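The Case for the Small Tray

9 Apr 2018

Domestic advice on worktops concentrates on two matters: how much surface there should be and what it should be made of. Very little is written about how the surface is divided once somebody starts to prepare food on it. My view is that a small, light tray with a raised rim does more for an ordinary kitchen than another half metre of worktop, and that it should be treated as working equipment. At present most households own one, keep it on its edge beside the fridge and bring it out for visitors.

Citrus makes a convenient test. A lemon or a lime is round, rolls when released, leaks when cut and is seldom used all at once.

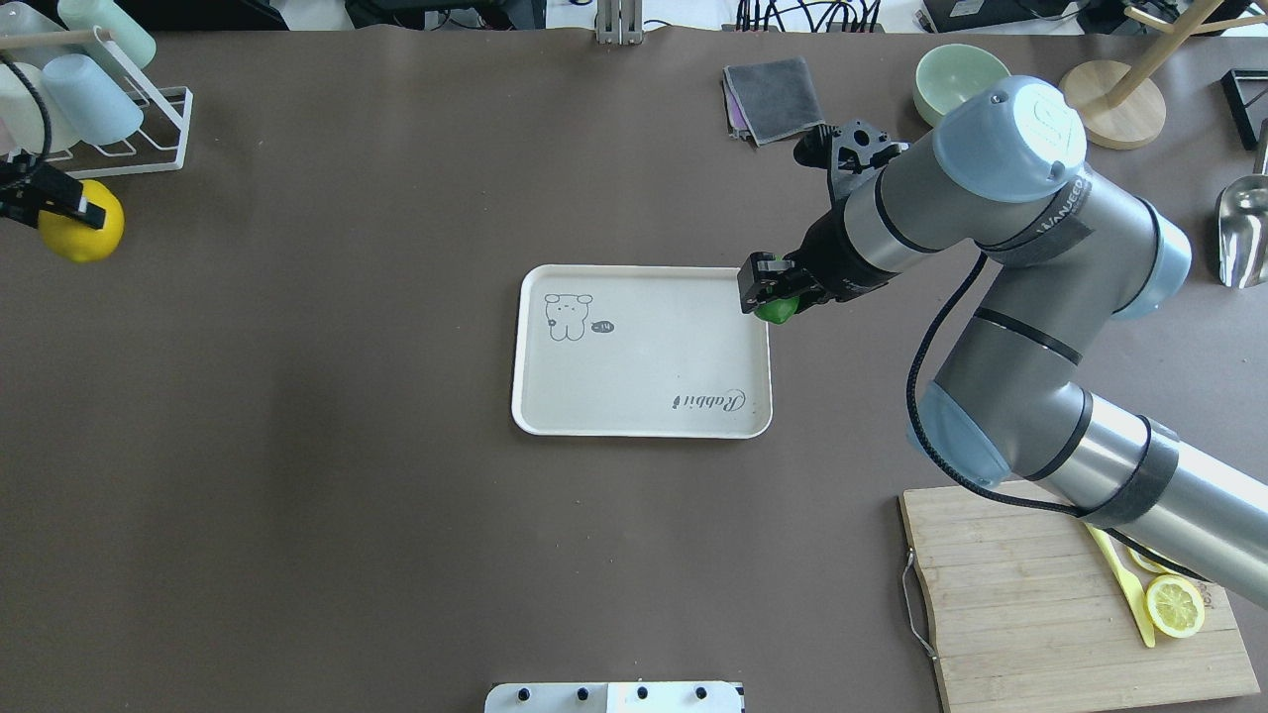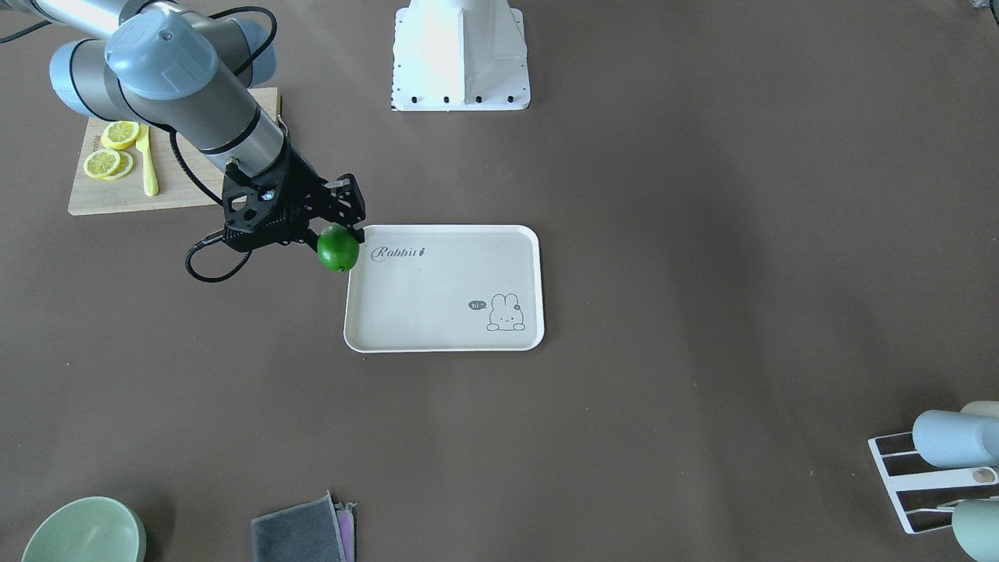
A reader in Wike, replying to an earlier and shorter version of this argument, objected that a tray is simply one more item to wash, and that a person of normal competence can keep a lime on a table without assistance. The same reader held that a chopping board already does everything claimed for the tray, and that two flat rectangles lying next to each other are one too many in any kitchen below a certain size.

The objection deserves a proper answer, particularly the part about the board.

A board is a cutting surface. It needs to be flat up to its edges so that the knife can approach from any side and the cut material can be pushed off. Those properties make it a poor place to leave anything. Whole fruit put down on a board must be moved before cutting starts, and sliced fruit left on a board occupies the area needed for the next piece. In practice the board is cleared by pushing things on to the table, where they lie in their own juice until the end of the job. Some boards have a channel cut round the perimeter. This catches liquid in moderate amounts and does nothing to hold a round object, and it collects dried pulp in the corners.

A tray is a holding surface. It has a rim and it can be lifted. The first property stops things leaving by accident and the second allows them all to leave together on purpose. Neither is any use for cutting, and I would advise against cutting on a tray at all. Plastic ones score easily and the rim obstructs the heel of the knife.

The two are therefore complementary, and the reader's two rectangles are doing two separate jobs. Whole fruit waits on the tray, is cut on the board, and goes to a glass, a plate or a bowl. If slices have to wait, they can wait on the board until the last cut is made and then go on to a dish. I do not recommend returning cut slices to the same tray as unwashed whole fruit. The skins of shop-bought lemons are handled by many people and are often waxed.

On size, I differ from most of the trade. The Zadedano catalogue, to take the one I have to hand, begins its tray section with models meant to carry a full breakfast for two, and treats anything smaller as a novelty. A large tray on a small table simply becomes the table. Everything is put on it, including things that have no connection with one another, and it can no longer be lifted without care. The useful size is one that can be picked up in one hand when loaded with fruit. The tray I use every day weighs 526 grams, and I would not want a heavier one. I have tried a hardwood model from Trosholm with brass handles. It was well made and stayed where it was put, chiefly because moving it was a nuisance.

The height of the rim matters more than the area. Too low, and a lime will climb it when the tray is tilted. Too high, and a cloth cannot reach into the angle between base and side, so the tray has to go to the sink every time. I have settled on 12 mm as a good working figure for household use. A low rim of that sort will hold a lemon on a level table and during a careful walk across a room. It will not survive a dropped corner, and no reasonable rim would.

Rounded corners are preferable to square ones. This is usually presented as a question of appearance. The practical reason is that a folded cloth follows a curve in a single pass and misses a right angle. Square-cornered trays acquire a small brown deposit at each corner within a few months and keep it. The rounded corner also catches less on sleeves, though I regard that as a minor benefit.

Handles are a more difficult subject. A cut-out handle weakens the rim at the point where it is most needed and gives liquid a way out. A raised handle prevents stacking. On a small tray I would have neither. The rim itself gives enough grip.

Colour should be pale. Juice, pith and pips are already hard to see, and a dark or heavily patterned base hides them until they are dry. Against a brown table a pale tray also marks out its own boundary, and people working at the table respect it without being told. I have observed this repeatedly at the hall in Imside where I help with the lunches. On a bare table, fruit, spoons and damp cloths mix within minutes. With a pale tray in the middle, the cloths are put down somewhere else.

This brings me to printing. I used to be strict about it, and argued that a working tray should be blank for the same reason that a ruler should carry no jokes. I have moderated that position. A small cartoon animal, a word in cursive lettering and a speech bubble with a greeting in it do no harm, provided that the greater part of the base is left plain. A printed motif has one real advantage, in that it gives the tray a right way up. A household will generally return a tray to the same orientation if there is an animal on it, and objects which are always in the same orientation are found more quickly. The disadvantage is wear. Print laid over the surface goes before the plastic does, and a greeting with a letter missing looks worse than a blank tray. Abrasive sponges should be kept away from it.

All-over patterns I still reject. So does anyone who has looked for a lemon pip among printed daisies.

Now the washing. It is quite true that the tray has to be washed. The proper comparison, however, is with what would need washing if the tray were absent. A tabletop on which cut citrus has been standing must be wiped over its whole used area, and on oiled wood it must be wiped promptly, as the acid marks the finish. A tray can be rinsed under the tap, stood in the rack with the cups and forgotten. It also takes up little of the rack, being thin. My own table was sanded back in June two years ago to remove a group of pale rings, every one of them from lemons. The work took most of a weekend and used a good deal of paper. I have had no rings since the tray came into use.

The position of the rack enters into this more than is generally admitted. If the draining rack stands on the same table as the preparation, as it must in many small kitchens, drips and preparation compete for space. The tray ought to sit near the middle of the table, within reach of both hands, and the rack in a far corner. Bowls should be kept on the side opposite the rack so that clean cups and used bowls do not cross. A cloth, folded, goes along the back. This layout suits any table that can be reached across. On my own, 1564 mm long, it leaves a free strip at the front for the board, and the board can be withdrawn without disturbing anything else. Left-handed cooks should reverse it.

There is a stronger objection than the one about washing. A tray makes it easy to postpone. Things put down on it look dealt with, and a lime can remain on a tray looking dealt with until it is hard. I accept this. It is a defect in the method, and the only remedy I have found is to empty the tray at the end of each session, even when some of what is on it will be wanted again next morning. A tray that is permanently occupied has become a fruit bowl of poor design. Fruit for storage belongs in a bowl with air around it or in the fridge, and the bowl should be deep enough for the purpose. The tray should be bare when the kitchen is not in use.

I would also concede that the benefit falls off as the quantity rises. For a single jug of lemonade the tray is ideal. For the Imside lunches, where we may get through up to 17 lemons, it holds only the next few and the remainder stay in their net. I do not think this counts against it. A preparation surface needs to hold what is about to be cut. Holding the whole supply leads straight back to the large tray and its difficulties.

As to price, the small tray is among the cheapest things sold for the kitchen, and this has probably harmed its reputation. Cheap flat objects with animals on them are sold next to children's cups and are bought accordingly. Wike has a market stall that puts them in a crate under the counter. A buyer should run a thumb along the inside of the rim to check for a moulding seam, set the tray on a level surface, and press each corner in turn. If it rocks, try the next one in the crate. A rocking tray will walk along the table every time something is put down on it, and no amount of damp cloth underneath will cure it properly.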